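2 min read

Leltico is looking for testers and one part-time beauty assistant

Leltico is a small skincare and makeup shop in Lutmont. In February we will open our second room, which will be only for face care and fragrance. Before the opening we search for people who like to try products and to tell us their opinion in clear words.

Product testers

We need 50 persons, age 18 or more. All skin types are welcome, also very dry or sensitive skin. You will receive two creams from the Wodero line and use them at home, one in the morning and one in the evening, during two weeks. After this you fill in a short form and come to the shop for a talk with Noémie Kennedy. Please do not apply if you are allergic to perfume or nuts. If you have a prescription for your skin, ask your doctor first.

Testers are not paid, but you keep the creams and you get a voucher for the shop.

Beauty assistant, part-time

You will work with Karine Fraser at the makeup counter, mostly in the afternoon until 7 p.m. The work is to advise the customers, to do simple day makeup, to keep the brushes and the samples clean, and sometimes to help with the stock. We have over 400 articles, so a good memory is useful. A diploma in cosmetics is nice to have but it is not required. Experience with customers is required. English is necessary and French is a big plus. 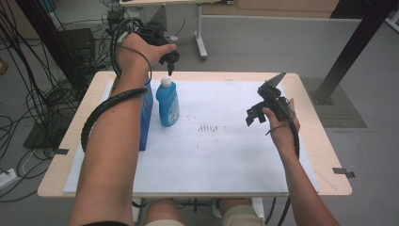
We will teach you the products during the first days and these days are paid the same as all others. You also get a discount on everything in the shop, except the perfumes from Gill.

How to apply

Testers can take the form at the counter and leave it there, or ask us to send it by e-mail. For the assistant position, please bring a resume and a few lines about yourself to Josée Ross. A photo is not needed. We answer to everybody, but please give us some days.

Subscribe to our newsletter and receive shop news once a month. You can unsubscribe at any time.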